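Stiltedach is a children's picture book written and illustrated by Jad Nasrallah. It follows a stork who builds her nest on the roof of a village bakery and the baker's daughter who tries to persuade her to stay for the winter. The book runs to 30 pages and is intended for readers between four and seven.

Plot

The story takes place in Brundthorpe, a village on a wide, flat marsh. A stork named Trnka arrives in spring and settles beside the bakery chimney. The baker complains about the twigs that fall into his yard, but his daughter Zurkeo leaves crusts on the windowsill each morning and begins to tell the bird about her day. Trnka never speaks. Her replies are shown as small drawings in the margin, which the reader is left to interpret.

In October the other storks leave. Zurkeo knits a scarf, then a much longer scarf, and finally a blanket for the nest. Trnka wears the scarf for one night and flies south in the morning. The last four pages have no text and show the empty nest under snow, rain, and sun, until a single twig drops into the yard.

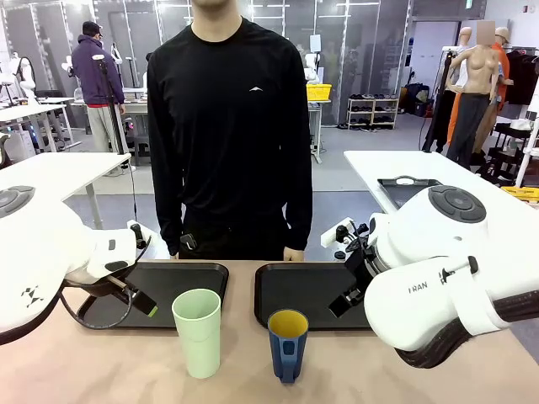 Category: Picture books about birds

Style and illustrations

Nasrallah drew the book in pencil and colored it with thin washes of ink. The village is mostly gray and brown, while the scarf is bright red and crosses several double pages. The text is short, with seldom more than two sentences to a page, and the baker's grumbling is set in smaller type that slopes downward.

The title is the name Zurkeo gives to the nest. The word is never explained in the story, although a note on the back flap says it came from a mishearing of a phrase used by the author's grandmother.

Publication

The first printing was 2309 copies, of which 1342 were sold through bookstores and the rest went to schools and libraries. A further 300 copies were issued in a cloth binding with a folded map of Brundthorpe. A paperback edition appeared later with a new cover showing Trnka from behind.

Reception

Reviewers generally praised the wordless ending and the treatment of the father, who is found on the second-to-last page sweeping around the fallen twigs. Some felt that the middle section, in which the knitting takes up six pages, was slow for younger listeners. The book has been used in classrooms in lessons on migration and on saying goodbye.

See also

List of picture books without dialogue
Storks in folklore

Page last edited 2023-12-27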